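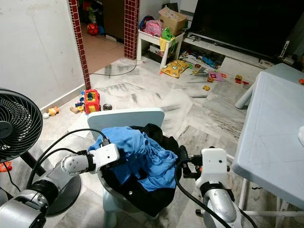 Mawar Rondonuwu would like the doors to open at six in the morning, and she has told this to the new operators of the Plasholm building more than once. Her working day begins early, she said, and a shared office which opens at half past eight is for her only half an office. From May she will get what she asked for. Plasholm, the business centre on the corner of Grecu Street in Mumton, is changing its opening hours, its prices and a good part of its ground floor.

The centre has been run since the beginning of the year by Tollivis, a company which already manages office buildings in two other towns. Until now the tenants noticed only a new name on their invoices. The changes announced on Friday are larger.

The ground floor, where the print shop was before, becomes an open working area with 20 desks. A desk can be taken for a day or for a month. The day price is $20 and includes the internet connection, the kitchen and one hour in the small meeting room. A month costs $488, and for this the member also receives a locker and a card for the side entrance, which will work from six in the morning until ten in the evening, on weekends also.

On the first and second floors there are 76 closed offices, most of them for two or three people. Their rent stays the same until the present agreements come to an end. New agreements will begin at $1088 a month for the smallest rooms, with electricity and cleaning included. Before, the tenants paid the cleaning separately, and several of them had complained that it was difficult to know in advance how much it would be.

Zakhar Zinchenko manages the building for Tollivis. He said that the company had looked at the agreements and found that the shortest one was for twelve months. For a young business this is a long time, in his opinion. The new agreements can be ended with two months' notice, and a tenant who needs a bigger room may move inside the building without paying a fee.

"People come to us with one laptop and one idea, and we were asking them to sign for a year," he said. "Some of them went home and worked at the kitchen table. I understand them very well."

Not every tenant is content. The print shop has moved out to the industrial area on the other side of the river, and those who used it every week must now drive there. A bookkeeper on the first floor, who did not want to give her name, said she is also worried about noise. The open area lies directly under her office, and the old floors of Plasholm carry every sound. Mr. Zinchenko answered that a new ceiling with sound insulation is part of the work, and that telephone calls in the open area should be made in one of four small booths.

Parking remains a sore point. The yard behind the building is too small for all who work there, and the new members of the ground floor will not have the right to a place. Tollivis has asked the town if the unused strip along Grecu Street can be marked for day parking. There is no answer yet. Bicycles can be left in the covered passage, where the company will put new racks.

The mail service continues in the same way. Businesses which have only their postal address at Plasholm keep it at the present price, and their letters can be collected at the reception desk during office hours. The reception itself moves a few metres to the left of the main door while the work is going on.

Persons who would like to see the ground floor before it opens can come on Friday between four and seven in the afternoon. It is not necessary to make an appointment, but groups are asked to call the reception first. Applications for monthly desks are accepted from the same afternoon, and present tenants of the building have priority during the first week.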